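Pludcombe soft-object grasp set
5/16/19, by Ilango Shenoy

# Handling rules

Soft toys are held at the torso, never by a limb or ear. Closing force stays at or below 30 per cent of the Gelico limit. 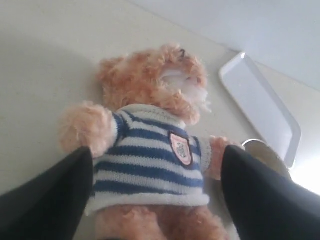 Speed near the table is capped at 70 mm/s. Two failed closures end the episode, which is kept and marked `fail`.

## Close views

Frames with fur out of focus are kept. Do not sharpen or crop. 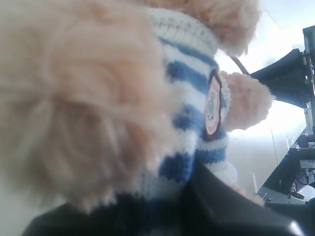 Orla Corrigan would prefer the force cap to be set per object, as knitwear hides slip. Open until September.

Related
- Brokano tray set
- Gumede labelling rules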